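Robot de découpe à l'atelier légumes : vos retours ?
Forum Restauration collective > Matériel et organisation

marmite70
Posté mardi, 14:12
Bonjour à tous. Cuisine centrale, 2 000 repas par jour. La direction veut passer une partie de la découpe sur un bras six axes de chez Korex, intégré par Havus. On est 5 à la légumerie et on nous parle de « redéploiement ». Quelqu'un est passé par là ?

lisa_plonge
Posté mardi, 14:40
Chez nous, oui, depuis octobre. Le bras tient le couteau à la verticale et coupe sur la planche. Poivrons et piments, ça va. Tout ce qui roule, il faut le caler.

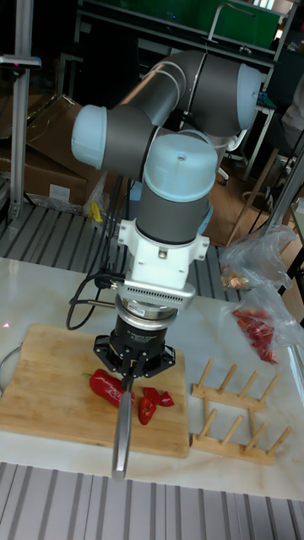 Le poste a changé plus que prévu. Avant je coupais, maintenant je place, je trie les morceaux, je mets en sachet et je relance quand ça s'arrête. J'ai moins mal au poignet – par contre je reste debout au même endroit toute la matinée.

gaston_b
Posté mardi, 15:05
Donc il faut toujours quelqu'un à côté. Pour moi c'est de l'argent jeté, un coupe-légumes classique va dix fois plus vite.

lisa_plonge
Posté mardi, 15:21
Pas d'accord. Le coupe-légumes m'écrase les piments, et c'est moi qui le démonte pour le laver.

ouazzani_trait
Posté mardi, 17:48
Traiteur Ouazzani, même question l'an dernier. On a demandé par écrit qui règle la machine, qui est formé et à quel coefficient. Sans ça, les gens font de la conduite de ligne au salaire de commis.

marmite70
Posté mardi, 18:30
Merci. Rien sur le coefficient dans le dossier Havus, je pose la question à la réunion.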